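Filed under: Gallery / Metalware / Polished finishes

Sterell round pieces - finish and reflection

The Sterell series is a small run of round metal tableware, made to be stored upright in a rack and laid flat on the table. This page covers the polished finish only. The brushed version has a separate gallery, and the rack drawings are kept with the Tistano shelving notes.

Polished metal is hard to judge from the front. A flat, even light hides shallow dents, and a viewer standing square to the surface mostly sees a reflection of the room. Turning the piece toward its edge compresses the reflection and makes changes in the curve easier to read. Jayanthi Kaimal, who wrote the inspection sheet, asks for an edge view of every piece before it is wrapped.
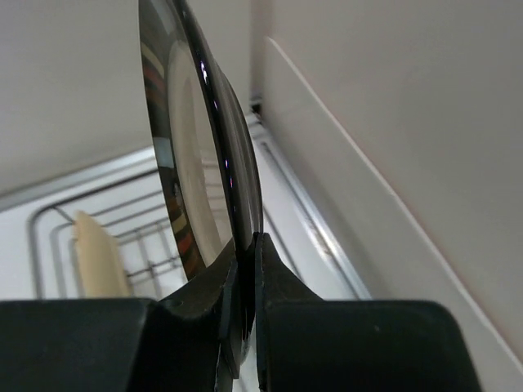
Grukemis workshop, October 2, 2020

Edge-on view, piece held upright by the rim. The face bulges to the left and thins to a dark band at the right. Brown, black, deep red and orange arcs follow the outline on the left, with pale cream and white between them; all of it is reflection. The middle of the face shows a soft gray-white area that darkens toward the rim.

Notes on reading a reflection of this type:

Color bands near the outline are squeezed by the curve. A band that keeps an even bend is what the inspector looks for. A kink or a sudden change in width is marked on the sheet and checked again by touch, with a cotton glove.

The pale central area is more useful for haze. Polishing residue lowers the contrast between the bright middle and the gray toward the rim. Wipe with a dry cloth first, then repeat the view at the same angle. Solvent is the second step.

Finishing sequence for the series: 200 grit on the back and rim, 1,000 grit on the face, then two passes on the wheel with Jurić white compound. The rim gets one pass only. A second pass rounds the edge too far, and the pieces then sit loosely in the rack slots.

The nominal diameter is 184 mm. Rack slots are cut 9 mm wide, lined with felt on both sides. Sem Dekker tried an unlined rack in August and found fine rub lines at the contact points, so the lining stays - the slot width already allows for it.

Store upright, faces all turned the same way. Do not stack polished pieces without paper between them.

Tags: polishing, rims, tableware, inspection, Sterell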